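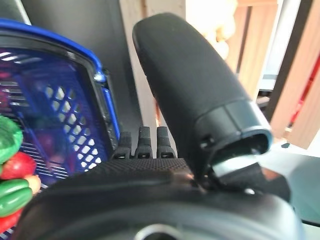 Figure 7.1 A robotic hand beside a shopping basket and toy produce.

Chapter 7
When the Work Changes Hands

Think back to the last time you started a new job, or even a new task in a job you already had. You probably remember the big things, like who showed you where to hang your coat, but I would guess you also remember a surprising number of small ones: how heavy the door was, which drawer stuck, how long it took before you could do the thing without thinking about it. Most work is made of small things like that. People who do a job every day stop noticing them, and people who have never done it don't know they are there. A good part of this chapter is spent on those small things, because they are what automation runs into first.

We will follow one workplace the whole way through. Catura is a produce market with a packing room in the back, where orders placed by phone or online are picked from the shelves, set in baskets, checked, and sent out. In a busy week in November the room filled 2797 orders, which for a staff of 42 spread over early and late shifts is a lot of bending, reaching, and carrying. The owners had been talking for years about getting help with the picking, and they finally signed on with Gramavex, a company that adapts robots to shops and small warehouses. Before anything went near a customer's order, the two sides agreed to a long stretch of practice, and they agreed (this was the staff's request, and a wise one) that the people who did the picking would be part of it.

Florencia Ledesma had been picking orders at Catura longer than almost anyone when she was asked to help with the practice work. She told me she went in expecting to be bored. Instead she found herself explaining, for the first time in her life, how she picks up a cabbage. 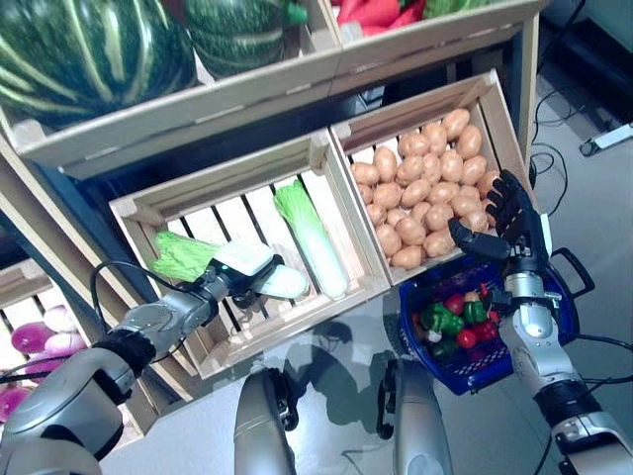

A napa cabbage, if you have never handled a case of them, is an awkward thing to move. It is long, it has a firm white stalk at one end and loose frilly leaves at the other, and the two ends don't want to be treated the same way. Ledesma takes hers low, near the stalk, and lets the leaves follow. She had never said this out loud to a new hire – they just watched her and copied – and she had to try it several times in slow motion before she could put it into words. Potatoes were another conversation altogether. You can reach into a heap of them without much care, but taking one moves its neighbors, and a picker's hand is always making little adjustments that the picker could not list for you if you asked.

Knowledge of this sort is called tacit knowledge, and you will meet the term often from here on. It means know-how that a person has and uses but has not put into words. Every workplace runs on it. It rarely shows up in a job description, and it almost never shows up in a pay scale, and that second point will come back to trouble us in Section 7.4.

Now, what changed for the people in the packing room? It is tempting to answer with a number, so many jobs gained or so many jobs lost, and we will look at numbers of that kind later on. But ask the staff and you hear about other things first. The late shift worried about who would be blamed when an order came out wrong. The early shift wanted to know whether they could still chat across the tables if one of them had to keep an eye on a machine. A man who had trained most of the younger pickers wondered, a little sadly, whether there would be anyone left for him to train. Ledesma herself noticed that her back hurt less in the weeks she spent on practice work, and that she was more tired in the evenings all the same, from so much watching and explaining.

None of these are small matters to the person living with them, and I hope you will hold on to them as we go along. A task can move from a person to a machine in an afternoon, on paper at least. The job around the task takes much longer to settle into its new shape, and how well it settles depends a good deal on who gets asked.

What You Will Study in This Chapter

Section 7.1 separates tasks from jobs and shows you how to draw up a task list for a workplace you know. Section 7.2 returns to tacit knowledge and the ways people have tried to record it. Section 7.3 compares Catura with Dramton, a larger warehouse that brought in its machines without consulting the floor staff. Section 7.4 takes up pay, training, and new job titles.

Before You Read On

Choose a task you do with your hands at least once a week. Write down every step as if for someone who has never done it, then ask a friend to follow your instructions exactly. Keep your notes, including the parts where your friend got stuck. You will need them for the first activity in Section 7.1.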